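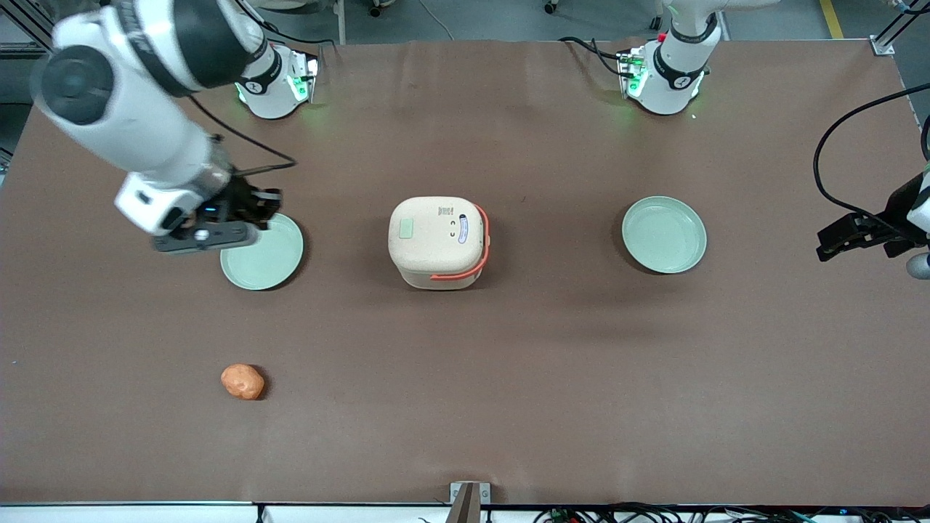
Two pale green plates on the brown mat, with a cream-coloured rice cooker between them.

Demetrio Alcaraz has been setting tables for other people since he was 19, and he still can't talk about plates without getting up to fetch one. We'd barely sat down in his kitchen in Clondport before he was off to the cupboard (the kettle could wait, apparently) and back with a favourite.

"I like a plate with a bit of a rim, just a shallow one," he says. "Enough that your peas don't go wandering, but you can still get a knife in flat. And pale green, I love pale green! Tomatoes look marvellous on it, eggs look marvellous on it, even my toast looks like somebody made an effort."

His weekend lunch classes at the Nechyporuk hall began in April with 6 people and one very long table, and they've grown since then into something he describes, a little shyly, as "a proper going concern". He asks everyone to lay out their plates and food before they start serving, all in a row across the middle.

"My mum did it that way in Plorketau, and she fed shearers, so she knew what she was about. You put everything where you can see it and then you have a think. What's going on which plate? Who's hungry? People want to rush that part, and I'm forever telling them to slow down."

And the brown mat? He laughs. "Oh, I'd never go back to a tablecloth. I had a lovely white one and I spent half my life at the laundry tub with it. A brown mat you wipe over, and if there's a smudge left, well, there's a smudge left, and lunch is on the table."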